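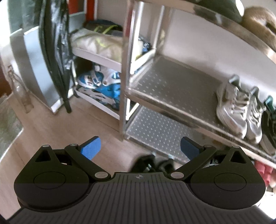

Dark shoes on the floor under the metal shelving.

Hi Martim, you asked for something short on where the walking group money has gone since May, so I'm writing this with my feet up and a large coffee. Forgive the rambling!

The big news is that Modora is running in both towns now. Mudau got going first and had a head start, and Vilela caught up much faster than I thought it would. We have 80 people signed up between the two, and 77 of them have come out at least once. I was hoping for half that, so I'm thrilled (and a bit short on route maps, see below).

We walk early, before the heat, and most folks stay for a chat afterward. The short loop by the river is the favorite by a mile. The hill route is a harder sell. People like the view and complain all the way up to it, and I've started bringing orange slices as a bribe. 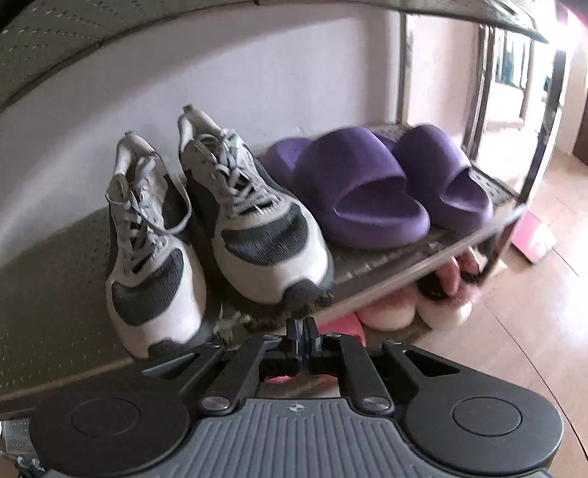
On the health side, the clinic nurse in Vilela takes blood pressure readings for anyone who wants one, and almost 3 quarters of the regulars have said yes. I don't have the second set of readings yet, so please don't ask me for a trend! What I can tell you is that people are turning up, and a few who began with the flat loop have moved on to the longer one without any nudging from me.

Now the money. Printing went over budget, all of it on route maps — I ordered the first batch before the footbridge closed, and the detour meant doing them again. Leader training came in under, so the two nearly cancel out. The insurance renewal is paid. I still owe you the receipt for the first aid class and will send it as soon as the office finds it.

Two things aren't going well. We can't keep a leader for the evening walk in Mudau; both people who tried it have kids and the timing is awful. And the sign-up form is still too long, which I know I promised to fix last time. I've cut a page and want to cut another.

For the next stretch I'd like to move the evening walk later, try one route with benches for slower walkers, and write up our notes for Suva, where they want to start a group of their own. Could we talk about whether the leftover training money can go toward that? Mornings after ten are best for me.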